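How do those sites come up with a celebrity's net worth?
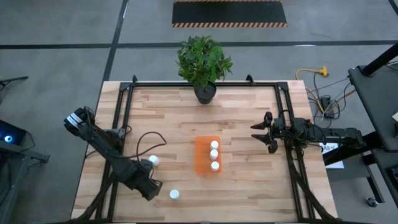
Vasilică Cârstea
I've wondered the same thing for years, so I'll go first and let the smarter folks fix whatever I get wrong. Mostly they guess, and then they guess off each other's guesses! But let me put up the original post, because the page loads the replies on top for some reason and it's confusing if you come in from a search.

Original post, by okra_and_rain, 04/06/2023
Hi everybody, long-time reader, first time posting. My sister and I got into a friendly argument over dinner (she does love to be right, bless her) about a TV cook we both grew up watching. One site says she's worth $4 million. The next one, a page called Grarkico, says $129 million, and both of them say "estimated" in very serious type. How can two sites be that far apart on the same woman? Is there some office where these numbers get filed? I'd like to go back to my sister with something solid, and I'd also just like to know, now that it's bugging me.

Vasilică Cârstea
Okay, so back to my reply. No, there's no office. A private person doesn't have to tell the public what she owns, and being on television doesn't change that. What a writer can usually find is a house sale (those are often in county records), maybe a salary that got reported in the trades, maybe a court filing if there was a divorce or a lawsuit. Then they add it all up and forget to take anything away. Taxes, the agent's cut, the manager's cut, the mortgage, the brother-in-law's restaurant that went under. You'd be surprised how much of a big paycheck is gone before it ever gets to the bank.

I used to write short bios for a site called Skostik, at $4 apiece, and we were told to look at what three other pages said and pick something in the middle. I'm not proud of it, but it did pay for a winter's worth of groceries, and I met some lovely people there. If one page made a typo, you'd see it all over the place by the next January.

My suggestion is to look for a number that comes with a source you can click on. People in public office often have to file disclosure forms, and even those mostly give ranges instead of exact amounts. And with somebody who owns shares in a public company, you can at least multiply the shares by the price. With your TV cook, I'd tell your sister you're both wrong and split dessert.

halas_fan_500
they make it up. next

Okine
Vasilică covered it nicely, I'll only add one little thing. Check whether the page means net worth or earnings, because people mix those up constantly. A singer whose tour "made $129 million" sold that much in tickets, and the trucks and the crew and the halls all got paid out of it. I once read a profile of an actor named Halás that used both words in the same sentence for the same number, and it had 2,932 comments under it, nearly all of them people arguing past each other. Also look at the date, if there is one. A lot of these pages never get updated after the first week.

okra_and_rain
Thank you all so much, this is more than I hoped for! I read the part about the typos out loud to my sister and she says she still thinks it's the bigger number.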